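Home Research People Take part Contact

Call for participants: paired reading of bilingual parish and school records

Reading time: 7 minutes

The Rilloddale Records Group seeks adult participants for a study of how non-specialist readers transcribe handwritten entries in nineteenth-century ledgers. The work is directed by Floarea Avram, with Ok-hee Seok responsible for statistical design. Applications close on Wed 19 August.

Background

The Solanki ledgers are a continuous run of school and parish account books beginning in 1859. Most entries are short: a name, a sum, a commodity, sometimes a remark in a second hand. The group has scanned 509 pages, of which a small portion has been transcribed by trained staff. The trained transcriptions serve as the reference set. Agreement between staff readers is high for sums and low for remarks, and the present study concerns the remarks.

Earlier trials used single readers working at a screen. Error rates varied more between sessions by the same reader than between readers, and the cause was not established. The current design pairs two readers on the same page, with independent first passes followed by a joint second pass. Disagreements that remain after the second pass are recorded and left unresolved.

What participants do

Each participant attends 8 sessions at the Ulolham site. A session lasts roughly 90 minutes including a break. The order of work is as follows.

1. Sign in and collect the page packet for the session.
2. Complete the first pass alone, using the printed transcription sheet. Abbreviations are copied as written and are not expanded.
3. Mark each uncertain letter with a dot beneath it. Mark an illegible word with a single horizontal stroke.
4. Complete the second pass with the assigned partner, in pencil of the second color.
5. Return both sheets, stapled, with the packet number visible.

Partners are assigned by rotation. Requests to work with a particular person cannot be met. Participants do not see the reference transcriptions until the study has ended, and staff will not comment on readings during a session.

Eligibility

Applicants must be 18 or older and able to read connected handwriting in English. Knowledge of a second language is useful but is not tested. Reading glasses and hand-held magnifiers are permitted. People who have worked as archivists, paleographers or professional transcribers are not eligible for this round; they may write to Hicham Hajji about the reference panel, which opens in January.

Applicants who took part in the single-reader trials may apply again. They will be placed in a separate group and will read pages they have not seen before.
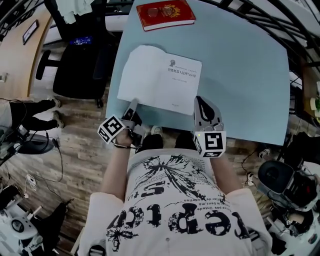 Payment and expenses

Participants are paid a flat fee per completed session, transferred at the end of the month. A session counts as completed when both sheets have been returned. Local travel is reimbursed on presentation of receipts. Parking at Ulolham is limited — the Usik bus stops at the north entrance and is the better option on weekday mornings.

A participant may withdraw at any time and will be paid for sessions already completed. Anyone who misses two sessions in a row will be replaced, as the rotation does not tolerate longer gaps.

Data handling

Transcription sheets are stored under a participant number. The list linking numbers to names is held by A-yeong Yeom and destroyed once payments have been settled. Published results will report error rates by group and by type of entry. Individual rates are available to the participant concerned on written request.

How to apply

Send a short letter giving your name, age, languages read, and the mornings or afternoons on which you are free. Do not send a résumé. Applicants who meet the criteria will receive a one-page reading exercise by mail, to be completed without help and returned within 7 days. The exercise is used to balance the pairs and has no pass mark.

Letters should be addressed to Geum-ok Ki, Study Coordinator, Rilloddale Records Group, Ulolham. Questions about access to the building or about adjustments to the session format should go to the same address — please allow several working days for a reply.

Contact | © Rilloddale Records Group | Back to top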